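Clandix leader handles for two-arm teaching: my review after one season

I bought the Clandix leader set in June, for the two-arm cell in our small workshop. Before this we used the Merus hand controllers, the kind where you hold one grip in each hand in the air and the robot follows. I want to write what changed for us, as I found very few reviews from people who record with it every day.

What is in the box: two small leader arms, two clamps for the table, a foot pedal and the cables. The manual is short but correct. Mounting took me one afternoon, and most of that time went on the clamps, which do not like a thick table. I had to put the left one on a separate board.

The feeling in the hand is good. With the Merus I was always guessing where the elbow of the robot would go. With a leader arm you see the elbow in front of you, so you stop thinking about it after a few days. The trigger for the gripper is light and you can close it slowly. I could not do this before, my pencil cases always got a sudden squeeze.

The pedal starts and stops an episode. It is the best part of the set for me, because both hands stay on the handles. One press starts, one press saves, a long press throws the episode away. I only wish the sound was different for "save" and "throw away". Now both are the same beep, and I have lost good episodes from this.

We record tidying tasks, mostly putting soft things onto shelves and sweeping the floor of the cell. In one hour I make 15 good episodes with the Clandix. With the Merus it was 8 in a good hour, and my shoulders were tired already after the first ones. For the pencil case task we wanted 80 in total and I finished them without asking a colleague to take over. 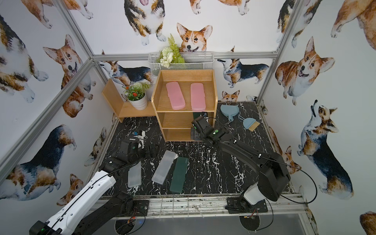 Shelves are also the place where I see the weak side. When one gripper has to go to a lower compartment, the wrist of the leader comes near its limit and becomes stiff. You can still do it, but the movement is not nice, and the policy learns the ugly movement together with the good one. I now move the leader base a little to the side before such a task. Thibodeau sells a longer wrist part that is said to help – I have not tried it.

The software, Julunell, is plain and stable. It crashed for me once in six weeks. Playback of an episode is easy, but cutting the beginning and the end is slow, and you must do it for each file alone.

Would I buy it again? Yes, for two arms. For only one arm I think the price is too high and the old controllers are enough. I take away one star for the beep and one half for the clamps.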